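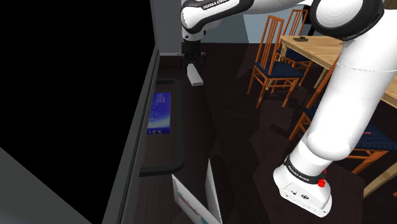
Cor Peeters wrote:
I read the report on Kolto twice and I still do not understand the drop in success when only the room changes. If the policy gets the pose of the object from the simulator, the chairs and the table should not matter. Did you train with the pose, or from the rendered views? And is the baseline trained on the same rooms?

Hello Cor, hello all,

Thank you for reading so carefully. The answer to your first question is in section 2, but I agree that it is not written very clearly. During training, a teacher gets the exact pose. The student, which is the one we report, gets only the rendered views and the joint angles of the Franka arm. So the room does matter for the student, and the drop you noticed comes from there.

We used 14 rooms for training and kept 10 other rooms for testing. The dining chairs are a difficulty. They have many thin slats, and when the arm moves, the views change a lot between two steps while the target is still very small in them. In March Dzintra Eglītis repeated the test with the same object positions but with all chairs removed, and the student recovered more than half of the difference with the teacher. I did not put this in the report because we had only one seed at that time.
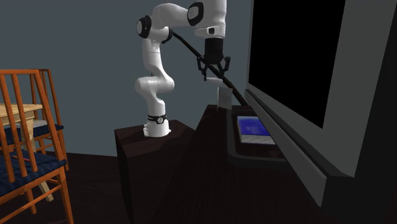 The second source of errors is contact. Near the television stand the gripper has little free space, and a thin object like a card gives almost no signal in depth. Out of the failed episodes, we labeled 57 by hand. Most of them were a wrong height at the moment of closing the fingers - the position in the plane was usually good. Wissam Khoury thinks that a small penalty on the speed close to a surface would help. I am less sure, as it also makes the episodes longer and we have a fixed limit of steps.

For the baseline: yes, same rooms, same number of episodes, but without the teacher. I should have said this in the caption of the table.

I will send the configuration files to the list when the run without chairs is finished with more seeds. If somebody has already tried the Gratamero renderer with moving shadows, I would be glad to hear how much slower it is.

Best regards,
Floor Aerts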